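Subject: Re: [oldhouses] Kitchen floor, refinish or cover?
From: Charalambos Economou

On the oldhouses list, Usa Khunthong wrote:

> We have pine boards under two layers of old sheet flooring in the
> kitchen and back hall, 433 square feet in all. Stamatopoulos quoted
> $3079 to strip and refinish, and $507 more if they have to replace
> the boards by the sink. Has anyone here lived with pine in a kitchen?
> My sister says cover it and be done.

Usa,

We did our kitchen in Braltidby nine years ago and kept the pine. It dents. Ours has a row of marks by the stove from a dropped pan and a lot of small ones from chair legs. I stopped minding after the first winter.

Before you sign anything, get the old layers tested. If either one has asbestos in it, the price you have now won't hold, and you shouldn't be pulling it up yourselves. Ask whether the quote covers disposal too. Ours didn't.

The boards by the sink are probably soft underneath. Push a screwdriver into the edge of one from the basement side if you can get at it. Lambros Raptis had a pile of salvaged pine in Trerkbridge last September and may still have some. It would match better than new.

If you do cover it, I'd go light. Our back room faces north and a pale pattern helped a lot — the old brown one made it feel like a closet. 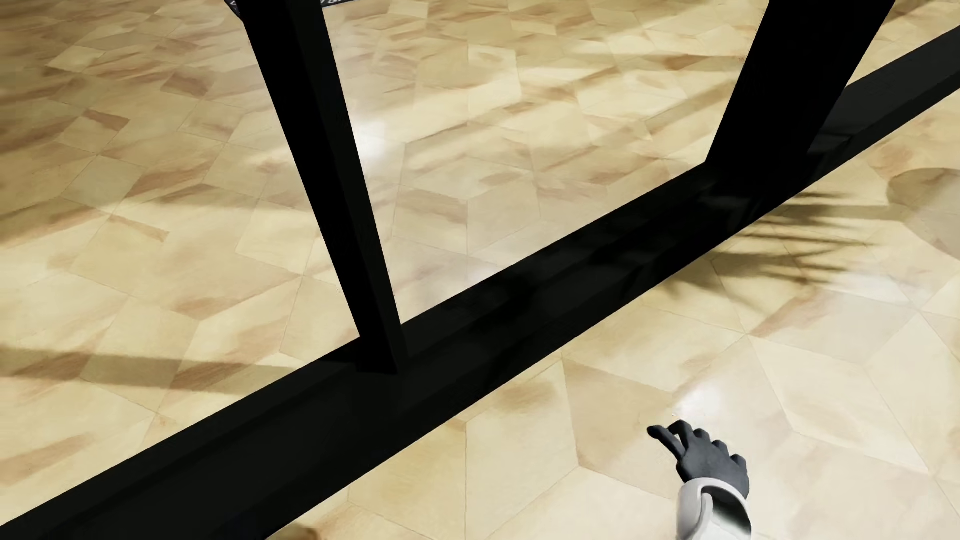 Whichever way you go, have them look at the height at the back door. We lost half an inch of clearance and had to plane the bottom of the door, then plane it again in July when it swelled.

For finish we used a water-based one, three coats. The hall could use another by now. The kitchen is fine except in front of the sink, where I keep a mat.

Charalambos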